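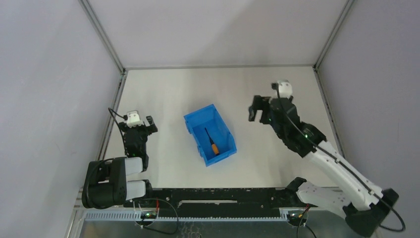
Flolell
Forum member, maintenance fitter, Trundcombe

Our place has signed up for Sustudura's "teach by hand" package and I'm not sold. You steer two arms through a job, they log it, and it's meant to do the job alone afterwards. The job is one screwdriver and one blue bin. They want 556 goes at it before anyone trains anything. I could tidy a whole van in that time.

beaulieu_bench
556 isn't a lot. We did more than that for a lid. What matters is whether you move the bin between goes. If it's dead square every time, it learns that one spot and falls over on Sunday when the cleaner nudges it.

Flolell
It's on the skew, as you can see. My gripe is the driving. I've had 4 sessions and there's no feel in the handles at all. You close on that orange handle by eye and hope.

mothgrip
Two arms for a screwdriver is daft. Park the left one and use the right.

beaulieu_bench
Disagree. One to steady the bin, one to pick. Otherwise you shove it across the table.

mothgrip
Then screw the bin down.

beaulieu_bench
And then you've taught it a bin that never moves — back to my first post.

ohm_sweet_ohm
Are you keeping the bad goes? Our supplier said bin them. We kept the ones where the driver fumbled and recovered, and I'd do the same again.

Flolell
Told to delete them. I've got 3 fumbles saved anyway. Will ask Sustudura what they'd do with those, not expecting much of an answer before September.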